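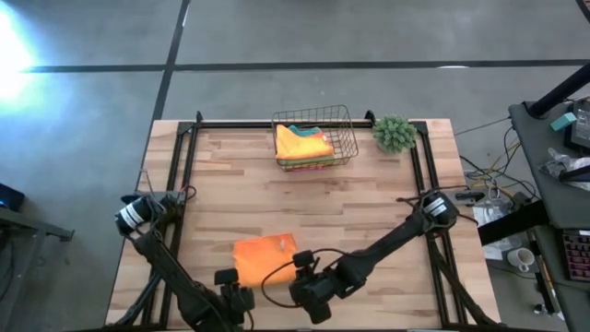 Folded cloths in a black wire basket, with an orange one laid out on the table.

Nestow launches a cloth set for people who are tired of the rag drawer

FLUSTHORPE, February 10, 2022 – I've been putting off writing this release for a week, partly because I kept tidying my own kitchen instead. But the news is simple enough. Nestow, the small home storage company I run here in Flusthorpe, is now selling a set of colored household cloths with a wire basket to keep them in. We're calling it the Vovier set, and it goes on sale today through our website and at the Simões housewares store in town.

I started on the idea last October. I had a drawer under the sink stuffed with old dish towels, T-shirt scraps and one bath mat I have no memory of buying. Every time I wanted a cloth I pulled out three, and two of them went back in a ball. I wanted the cloths out where I could see them, in a stack that still looked decent after a long day. So I took everything out of the drawer, bought a wire basket, and started folding things on the kitchen table to see what would fit.

Plenty didn't! Big thick towels were hopeless, and anything round or oddly shaped slid off the pile. Thinner cloths in plain colors worked best, folded flat and stacked one on top of the other. You can see the edges through the grid, so if you want the pink one you know where it is before you start digging. I like a yellow one on top, but that's just me (my sister-in-law says green, and we've agreed to drop it).

The colors are there to be used however you want. At my house yellow is for counters, orange is for the table, pink is for glass and mirrors, and the greens do everything else. We thought about printing labels on them – bath, kitchen, dusting – and then I remembered how much I dislike being bossed around by a towel. So the cloths are plain, and you get to make up your own system and change it whenever you feel like it.

We made 2000 sets for this first run. That's a lot for us, and 300 of them go straight to the Simões shelves for customers who'd like to handle the cloths before they buy. The rest ship from our own stockroom. If the first run sells out we'll order again, and anybody on our mailing list will hear about it before I post it anywhere else.
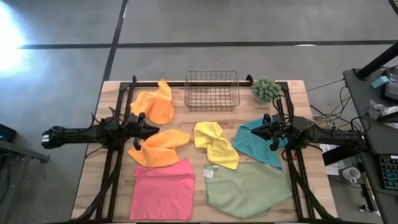
Six cloths spread on the table, and the empty basket at the back.

I get asked how to fold them more than anything else, so I'll put it in here. Empty the basket first. I mean all the way. Then spread the cloths out on a table where you have some elbow room, and don't worry if they're in a heap to begin with. Pick one, pull the corners out and smooth it flat with your hand. Fold it in half, then in half again, and check it against the basket. If it's still too wide, give it one more fold. Set it in with the folded edge facing you and go get the next one.

Start with your largest cloth and put it on the bottom. If you have one with a tag, tuck the tag inside on the first fold so it doesn't stick out through the wires, which bugs me more than it should. Crumpled cloths need a good shake before you lay them down, and a few creases are fine. They're for wiping up spilled juice, after all.

The basket can sit on a counter, a shelf or the end of a table. Mine has moved all over the house and right now it's in the laundry room, where it gets filled again every time I run a load. I've also had one on my desk with a houseplant next to it, and it looked nice enough that I left it there through the holidays.

Along with the set, we've put a short folding guide on the Nestow website, with pictures and very few words. It's free to read whether you buy anything or not, and you can follow it with whatever cloths and basket you already own. Stores and local papers are welcome to reprint it.

Samples are available for anybody who writes about homes, cleaning or small businesses. Just tell us where to send them.

About Nestow
Nestow designs simple storage goods for kitchens, laundry rooms and closets. We have 2 product lines, baskets and shelf bins, and the Vovier set is our first with cloths included.

Press contact
Nestow Press Desk
P.O. Box 2639, Flusthorpe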